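2026年5月25日 星期一 阴，傍晚有小雨

早上六点半醒的，比闹钟早。窗外没什么风，阳台上的薄荷又长高了一截，该剪了。烧水，吃了两片吐司和一个煮鸡蛋，然后把昨晚没看完的账单看完。电费这个月221，比上个月多，应该是除湿机开得太久。以后晚上睡觉前关掉。

上午去河边走路。从家门口到旧水闸再折回来，走了一个多小时。河水比上周浑，上游大概下过雨。水闸旁边的那棵苦楝花已经落得差不多了，地上一层淡紫色，踩上去没有声音。有两个人在钓鱼，桶里是空的。我在石阶上坐了一会儿，把鞋里的沙子倒出来，右脚后跟磨红了，这双鞋还是不合适，走长路得换回旧的那双。

回来的路上拐去Prasertsri吃午饭。好久没去，菜单换了，绿咖喱还在，价钱涨到38。味道比以前淡，椰浆放得多，辣椒放得少。隔壁桌在讨论孩子转学的事，声音很大，我吃完就走了，没有坐着喝茶。

下午整理种子。去年九月收的那些一直放在鞋盒里，信封上的字有几个已经看不清。波斯菊最多，紫苏其次，还有一包只写了“黄，矮”，想不起来是什么，先留着，种下去就知道了。发霉的两包扔掉。剩下的按播种的月份重新排好，换成小密封袋，每袋贴一张标签，写品种和采收时间。纸信封在梅雨天确实靠不住，早就该换。
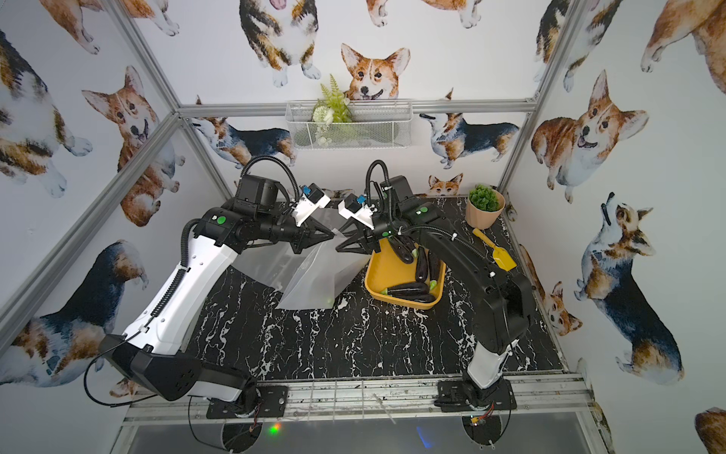

透明塑料袋，柯基墙纸。

标签写到一半，笔没水了，翻抽屉找到一支Goltstead的旧钢笔，洗了半天才通。墨水是深绿的，干得慢，手上蹭了一块。写完排在窗台上晾，晾的时候顺便把抽屉也清了，扔掉一堆过期的保修卡和一把不知道开哪里的钥匙。钥匙后来又捡回来了，放在原处。

四点多下楼买土。花市那家店的营养土一袋40，我买了一袋，抱上楼歇了两次。明天如果不下雨，就把紫苏和罗勒种到长条盆里。紫苏现在种有点晚，不过去年也是差不多这个时候才种，到八月照样吃不完。长条盆底下的排水孔堵了一个，用筷子捅开的。

傍晚开始下雨，不大。晚饭煮了面，放了冰箱里最后一点青菜和半块豆腐。一边吃一边看书，《Skindutholm》看到第200多页，主人公还在岛上修那座灯塔，进展很慢，中间有一大段讲怎么熬鱼油，我跳过去了，后来觉得不放心，又翻回来读。作者对天气写得很细，几乎每一章都从风向开始。译文有些句子太长，要读两遍才明白谁在说话。这本下周要还，剩下的部分得每天看一点。

九点洗了衣服，挂在屋里。除湿机还是开了，开到十一点关。Stomum的咖啡豆只剩一个底，够喝两次，周末记得去买，这次换浅烘的试试，上回那袋深烘的喝到后面发苦。

脚后跟贴了创可贴。明天要做的：种紫苏和罗勒，剪薄荷，给洗衣机的滤网除一下垢，下午打电话问牙科能不能把预约往后挪。

雨还没停，窗户留了一条缝。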